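Fistine hand-held gripper kit: your questions, our answers

We buy and test the kits we write up. The Fistine came from the Timmermans web shop at full price.

What do you get for the money?
The gripper, a mount, a charger and a login for Plevotau, the software that stores your recordings. The kit costs 2,100 euros. The "complete" bundle is 3,000, and as far as we can tell the difference is a hard case and a longer support contract.

Will it teach my robot to fold laundry?
The sales page says so. We'd be careful. You record yourself doing the job by hand, and someone still has to train a model on the results. We made 320 recordings of socks and other clothes and wouldn't call that enough for one drawer.

Is it tiring to use?
Yes. My wrist had had enough after 3 hours.

Does it cope with dark clothes?
The maker says it does, but gives no test results. Black on black is where we'd expect trouble, so try it at home on your own bed and in your own light before the return period runs out.

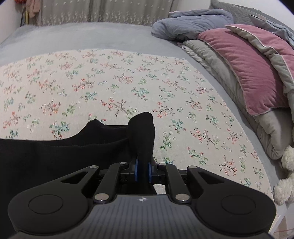 Ask the shop about spare finger pads too. We were quoted two different prices in February.

Is the Suria kit better?
Cheaper, and the manual is worse. We haven't used it long enough to say more – and we don't trust reviews that do after one afternoon.

Can I return it once opened?
Timmermans says yes, less a handling fee. Get the fee in writing.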